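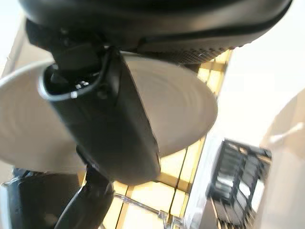 The Plondik in-sink dish rack is a black slatted rack that stands inside the bowl of the sink, so the drips go down the plughole and the worktop stays clear. It was drawn up for kitchens where the dishwasher does most of the work and only a few things are washed by hand. A large round plate is the usual test of a rack like this. A pale one with faint rings in its surface, seen at a low angle, takes up a surprising amount of room, and the slats have to be close enough together to hold the rim without letting it roll. On the Plondik they are.

Product details
Name: Plondik in-sink dish rack
Maker: Pletum
Order code: 1759
Colour: black
Shape: rectangular
Guarantee: 9 years on the outer edge and slats
Page last changed: 04/08/2021

What it holds
Dinner plates, side plates, saucers, small boards and pan lids stand upright between the slats. Bowls can go in too but they lean, and you lose the slots on either side. Mugs are better upside down at the front. We do not recommend it for heavy cast iron. If you wash a lot of glasses by hand, look at the Sorkel tray, which has a flat base and a soft mat.

Will it fit my sink?
Measure the floor of the bowl and not the top opening, as most bowls get narrower on the way down. Leave a finger's width all round so you can lift the rack out. It suits single bowls and the larger side of a bowl and a half. It will not sit level in a round sink. The feet are rubber and can be pulled off for cleaning. Spare feet come in a bag, order code 116.
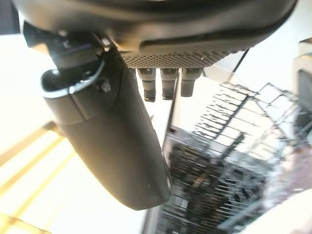 Yara Bitar wrote to us that she had been putting hers in with the back edge against the tap side and found that big plates knocked the spout. She turned it round, moved the plates along by a few slots and has had no trouble. She would still like a deeper slot at one end for chopping boards. We have passed that on to Pletum. A wider end slot was tried on an early version and dropped when saucers fell over in it, but it may come back as a clip-on part.

Cleaning
Lift the rack out once a week and rinse it under the tap. In hard water areas you will get a white bloom on the slats, which shows up on black. Wipe it with a cloth and a little vinegar, then rinse again. The rack can go in the lower basket of a dishwasher if you take the feet off first. Do not use scouring powder on it, and do not leave it standing in bleach.
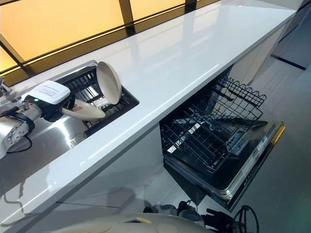 Most people who buy this rack already own a dishwasher, and the two work best close together. Plates that come out of the machine with water still on the rim can be stood in the rack for a few minutes before they go in the cupboard. With the sink set into the worktop and the dishwasher built in under the same run, as in the white kitchen shown, the door folds down flat and both wire racks are within reach. One round plate at the back of the rack leaves the slots in front free for whatever comes next. If your dishwasher is on the other side of the room you may prefer a rack with handles, such as the Kalniņš carry rack.

Delivery and returns
Sent flat in a card sleeve. The slats push into the outer edge by hand and no tools are needed. Pletum made 3000 in the first batch and we hold stock of the black only. Unused racks can be sent back in the sleeve. For missing parts write to Lộc Khổng at the spares desk and give the order code.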